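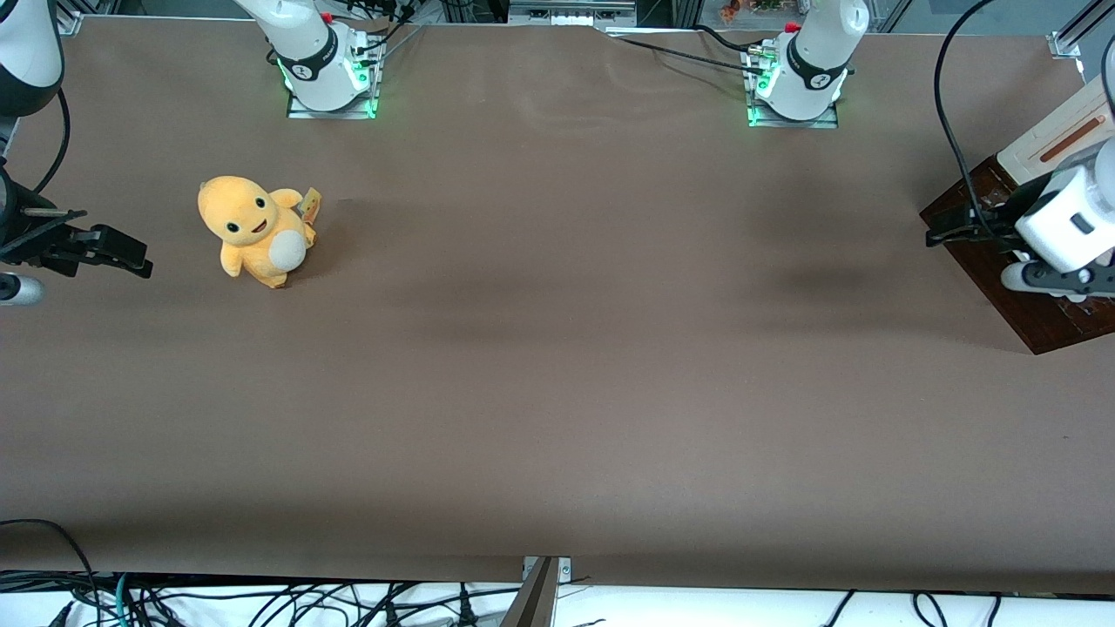
Maricica Toma: I did mine the way my mother did, hot wash, dryer on high, and the fur came out like a scrub pad. Can you please put the whole method on one page so I stop guessing?

Ok Maricica, whole method. Washing stuffed toys at home, start to finish. Updated 11/12/2025, I folded in the stuff from the old comments. Typing fast between loads so bear with me.

Before any water

Read the tag. If it says surface wash only, believe it. Same if there's no tag at all and you don't know what's inside.

Squeeze the toy all over. You're feeling for:

Hard box = sound or battery. Cut the seam and take it out, or stick to surface cleaning.
Crunchy little beads = could be plastic, could be something that swells. Surface only unless the tag says otherwise.
Crumbly foam = old toy. No machine, ever.
Cardboard or stiff paper in the feet or ears = same, no machine.

Check seams next. Pull gently at the neck, under the arms, base of the tail. Any gap, sew it now. Small gap before the wash, big gap after, and then you're picking stuffing out of the drain filter. Ladder stitch, matching thread, done in a few minutes. Eyes too. Wiggle them. Loose plastic eye, fix or remove before it goes back to a small kid.

If you want to keep the paper hang tag (collectors, I know you're out there) take it off before washing. Snip the plastic loop, put the tag in an envelope, write which toy it belongs to. Paper tags do not survive. Even a damp cloth nearby will curl them.

Color test

Everybody skips this. Dab of cool soapy water on a white cloth, press it on a hidden spot, hold, look. Color on the cloth means hand clean only and keep it quick. Reds and dark blues are the worst in my experience. Yellow usually behaves but shows dirt faster than anything, especially around the nose and hands.

Two colors sewn side by side, like a pale belly on a bright body? Test the bright one. That's the one that will bleed onto the other.

Surface cleaning

For the delicate ones. Also for toys that are just a bit grubby.

1. Brush the dry dirt off. Soft toothbrush, go with the nap.
2. Bowl of cool water, small squirt of dish soap, whisk until you get foam.
3. Pick up the foam only. Not the water. Work it in small circles.
4. Wipe off with a clean damp cloth. Rinse cloth, wipe again. Keep going til the cloth stops feeling slippery.
5. Brush the fur up while damp.

The foam thing matters. If the stuffing gets soaked you're into a long dry and you may as well have done a full wash.

Hand wash

Sink or bucket, cool water, mild detergent, less than you think. Push the toy under and squeeze it like a sponge. Don't twist. Twisting moves the stuffing and you end up with a flat head and a fat leg.

Let it sit a short while, squeeze again. Water goes gray, dump it, start over. Then rinse. Then rinse more. Leftover soap is what makes fur go stiff and sticky, and people blame the water.

Press the water out between 2 towels. Stand on it if it's a big one.

Machine wash

Tag allows it, seams are good, color test was clean. Then:

Zip it in a mesh bag. Pillowcase tied shut also works.
Cold water. Gentle cycle, lowest spin you have.
Liquid detergent, powder leaves grit in the fur.
No fabric softener. It coats the fibers and they clump.
Add a couple of towels if it's a top loader so the drum isn't banging around lopsided.

Delia Nedelcu asked about washing a few toys in one bag. Don't, give them a bag each. Fur rubs on fur and the velcro ones will eat the others.

Drying

Where most of them get ruined. Heat melts the tips of synthetic fur, that's your scrub pad feeling, and it doesn't wash back out. So no high heat. No radiator. No hair dryer on hot held close.

Air dry on a rack with a fan pointed at it. Turn it every 2 hours or so when you're around. Pull the limbs into shape and fluff the belly with your fingers while it's damp, puffy parts like to dry into a lump. Small toy is often fine by the next day, big ones take a lot longer. Press hard in the middle with a dry tissue. Tissue comes up damp, keep drying. A toy that feels dry outside and is wet inside is going to smell, and then you wash it all over agian.

If your dryer has a real no-heat setting you can use it, bag on, short runs. Check between.

Outside in June is lovely for this but keep it in the shade, sun fades bright fur.

Stains

Juice, fruit: cool water first, then dish soap foam. Not hot.
Ballpoint: rubbing alcohol on a cotton swab, hidden spot test first. Dab outside in.
Chocolate: let it harden, scrape, then soap.
Grease: cornstarch on it, leave it, brush off, soap.
Slime: ice cube, pick off what you can. White vinegar on the rest, then rinse. Patience.
Gum: freezer bag, freezer, snap it off.

Liviu Gavrilă swears by baking soda for smells and I agree. Toy in a bag, good handful, shake, leave overnight, vacuum off with a stocking over the nozzle so you don't lose an eye. Works on smell, does nothing for stains.

Fixing fur that already went rough

Maricica this is your bit. Can't be undone fully if it melted. But: damp the fur, drop of plain conditioner in a bowl of water, work through with a metal pet brush. Short strokes, hold the fabric flat so you're not yanking the seam. Rinse, dry cool, brush again dry. Sometimes it's just soap residue and comes back like new. If the tips feel hard and beady, trim them very slightly with small scissors. Very slightly. Stop before you think you should.

How often

Toy that sleeps in the bed, every month or 2. Shelf toys, just dust them. After a stomach bug, right away, and if it can't be washed, surface clean it and keep it out of the bed for a while.

Doll clothes and musical toys are a separate page, still working on it. Next load just finished, gotta go empty the machine.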